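Wanted: two part-time helpers and a handful of evening testers for a kitchen robot build

Voyle Workshop, Pretby
Posted Nov 15, 2020

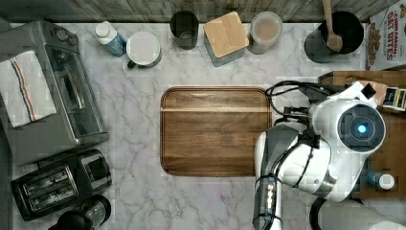
The robot at the counter, with the cutting board under its reach.

We are a small group building a kitchen robot in the shared workshop at Voyle. The project is called Stidska. It was started at home by Morfudd Ellis, in her own kitchen, and moved to the workshop when it outgrew the room. The aim is a robot that can do plain counter jobs in an ordinary home: move a mug, put a canister back in its row, clear a cutting board, hang up a towel. It does some of these well and some of them badly. We are looking for people to help us with the second group.

There are two kinds of openings. Please read both before you write to us.

1. Build helper (two places, paid)

You would work with us two afternoons a week through the end of December, with a good chance of more after that. The work is hands-on and a fair amount of it is dull. A normal afternoon might include:

Rerouting and tying down cables at the shoulder. They loop out over the counter at present and we want them run closer to the body.
Printing, filing and fitting brackets and covers.
Taking the arm off, checking the joints for play, and putting it back on.
Setting up the counter for a test and resetting it after each try.
Writing down what happened in the log, including the tries that went nowhere.

You should be comfortable with hand tools, able to solder a connector so that it stays soldered, and able to read a simple wiring diagram. Some Python would help but we can teach what you need. We don't ask for a degree or for past work with robots. If you have fixed appliances, bikes, sewing machines or model trains, tell us about that.

Pay is 375 per month for each helper. It comes out of a small grant from Vovuvach, the parts supplier that backs several projects in the building. The grant for this round is 2,334 and the rest of it goes to motors, boards and filament, so the pay is fixed and we can't raise it.

2. Evening tester (unpaid, expenses covered)

Testers come in for one session of 70 minutes. You do not need to know anything about robots. You will be asked to use the counter the way you would at home while the robot works beside you, then to ask it for a few things and tell us how that felt. We are interested in where you wanted it to stop, where you got tired of waiting, and whether you would let it near your own dishes.

We would like testers of different heights and ages, left-handed people, people who cook every day and people who mostly make toast. If you use a wheelchair or a walker, the workshop has level entry from the parking lot and the test counter can be reached from the front. Tell us in advance and we will move the carts out of the way.

You must be 18 or over. Bus fare or parking is paid back on the night, so keep your ticket.

What the setup is like

The test kitchen is a counter with real things on it. We keep canisters, a mug, a utensil crock, a cereal box and bottles out, along with a toaster oven, a two-slot toaster and a coffee maker. The clutter is on purpose. Early on we tested on a bare bench and the results did not carry over to Morfudd's kitchen at all.

Clear lids and shiny metal are still a problem for the vision side. So is the dish towel when it hangs over something. If you have ideas about either, put them in your application.

The arm is set to a slow speed whenever a person is within reach, and there is a stop button on each side of the counter. One of us holds a third. Everyone who works near the robot gets a short safety talk first, and that includes people who have had it before. Long hair gets tied back and loose sleeves get rolled up.

Sessions are recorded on video so that we can go back over them. Recordings stay on the workshop server and are deleted when the round ends. If you don't want your face recorded, say so and we will aim lower.

Other practical points

The workshop is heated but not by much. Bring a sweater.
Masks are required in the building and we limit how many people are in at once, so please don't bring a friend along unless you need one with you.
There is a sink and a kettle. Food on the test counter is for testing and has been handled a lot. Don't eat it.
Build helpers get a key card and can use the shared tools for their own projects outside of our hours, once they have done the tool induction.

How to apply

For build helper, send a page or less to Ffion Bowen at the workshop desk. Tell us what you have built or repaired, which afternoons you can do, and the earliest date you could start. Photos of your work are welcome. A résumé is fine but we won't miss it if you don't have one. We will ask the people on our short list to come in for an hour and help with a real job on the robot, and that hour is paid.

For tester, leave your name, a phone number and the evenings you are free on the sign-up sheet by the front desk, or ask Ffion to add you. We have 46 slots to fill and will call people in the order they signed up, apart from keeping some slots back so that we get the mix described above.

Build helper applications close at the end of the month. Tester sessions run until the middle of December. Questions about the robot itself should go to Morfudd, who is in most afternoons at the back bench.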